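**Progress report to the Clilta Fund, second reporting period**
Project: Grureo — how listeners judge tiredness from a stranger's voice
Prepared by Tarmo Ramanauskas
February 20, 2021

The study is on schedule in recording and behind schedule in listening. Spending is close to plan. We are asking for one change to the timetable, set out under "Request" below, and no change to the total award.

## Background

Your panel approved the project in order to test a common belief: that people can tell from a few seconds of speech whether the speaker has slept badly. Most of us think we can do it over the phone. Earlier work on the question has mostly used trained speakers reading prepared sentences, and we wanted ordinary talk from ordinary people, recorded at home.

Speakers keep a sleep diary and record themselves each morning and evening. Listeners, who have never met them, hear short clips and rate how tired the speaker sounds on a seven-point scale. We then compare the ratings with the diaries.

## Recording

We have now enrolled 33 speakers, which was the target. Two of them joined late after earlier volunteers withdrew, and their diaries will run into next month. Most came through the Haworth adult education center, the rest through a notice at the library in Butberg.

Speakers have sent in 2,350 usable clips. A clip counts as usable if it has at least four seconds of unbroken speech, the date and time are recorded, and there is a matching diary entry. The most common reason for dropping a clip is a missing diary entry. The second is a television in the background.

Speakers answer one of a rotating set of prompts, such as "What did you have for lunch?" or "How would you get from your home to the nearest post office?" The directions prompts have worked best. People talk steadily and don't perform. The lunch prompt gives very short answers from some speakers, and we have reworded it to ask how the meal was made.

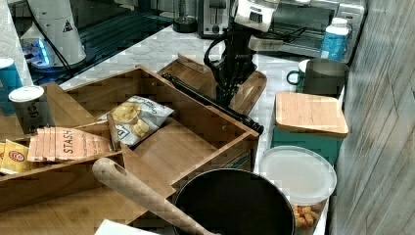
Background noise has turned out to matter more for the ratings than we planned for. Most of our speakers record in the kitchen, and kitchens have hard surfaces and things that rustle. A bag of kettle-style potato chips like the one in the wooden organizer box, picked up or pushed aside during a clip, covers the soft ends of words, and those are where listeners seem to hear fatigue. In a small check, the same clips were rated as less tired when we added rustling at low volume. The difference was small but it ran the same way for nearly every listener. Ayuba Akpalu has written a short note on it, which I can send separately.

We have changed the instructions to speakers as follows:

- Sit down before starting the recording.
- Keep the phone a forearm's length from the mouth, flat on a folded towel.
- Leave food and dishes alone until the clip is finished.
- Leave the fan, kettle and radio off.

Clips sent in since the change are cleaner. We have not thrown out the older ones. Each has been given a noise score by two people working separately, and the score will go into the analysis.

## Listening

Listening is where we are behind. The plan called for 900 completed listening sessions by the end of this period. We have a little over half of them. There are two causes.

First, we lost the use of the sound booths at Haworth and had to move everything online. The online version needed a headphone check at the start, and our first version of the check was too strict. It turned away people with perfectly good headphones. Ayuba rebuilt it and the pass rate is now where we want it.

Second, the sessions were too long. Listeners rated 60 clips in one sitting, and by the end their answers bunched in the middle of the scale. We have cut the session to 40 clips with a break at the halfway point. Each session now gives less data, so we will need more of them than the original plan assumed, but the data is better. Listeners are paid the same amount as before.

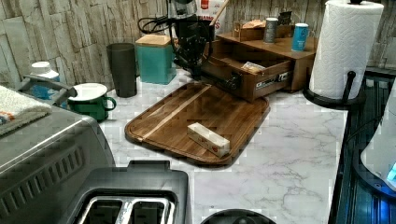
The drop-out rate has come down since the shorter session went live, and the written comments are more patient. Several listeners still say they find the task impossible and are guessing. We ask for a confidence rating after each block, and so far confidence has little to do with how closely the ratings match the diaries. A few of the least confident people are among the closest.

## Early results

Everything in this section is provisional and I would ask that it not be quoted outside the Fund.

Listeners agree with each other more than they agree with the diaries. If one person thinks a speaker sounds worn out, others tend to think so too, even on mornings when the speaker reports a full night. Some voices are heard as tired every day. Low pitch and slow speech both push the ratings up, and both are fairly steady features of a person.

When listeners hear 3 clips from the same speaker side by side, from different days, they do better at picking out the morning after the worst night. The gain is modest. It fits the idea that people who know each other well have something to go on that strangers don't, but we can't test that with the present design.

We have not yet looked at the evening clips in any detail. The diaries for evenings are patchier, and caffeine is recorded in too many different ways ("usual," "two," "the big mug") to be used without recoding. Recoding is under way.
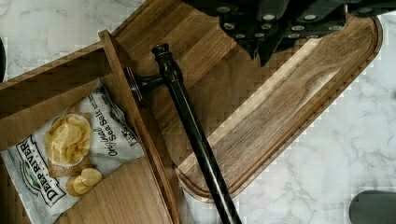

Age may also be a problem for the comparison. Our speakers from Haworth are older on average than those from Butberg, and older voices are rated as more tired overall. We will adjust for it, but with a sample of this size the adjustment will be rough, and the final report will say so.

## Budget

- Staff time: on plan.
- Listener payments: under plan, for the reason given above. The unspent part will be needed in full.
- Booth hire: unspent after the first quarter. We have moved part of it to the online platform fee, as agreed by email.
- Travel: nothing spent.
- Transcription: slightly over. Two speakers switch between languages and their clips had to go to a second transcriber.

## Request

We ask that the close of listening be moved to the end of March. The analysis can begin on the recordings already rated, so the date of the final report would stay as it is.

## Next period

Tarmo will finish the last two speakers' diaries and close recording. Ayuba will run the remaining sessions and complete the caffeine recoding. A draft of the methods section will be sent to your office before the analysis is final — comments on the noise scoring would be especially useful, as we may want to publish the procedure on its own.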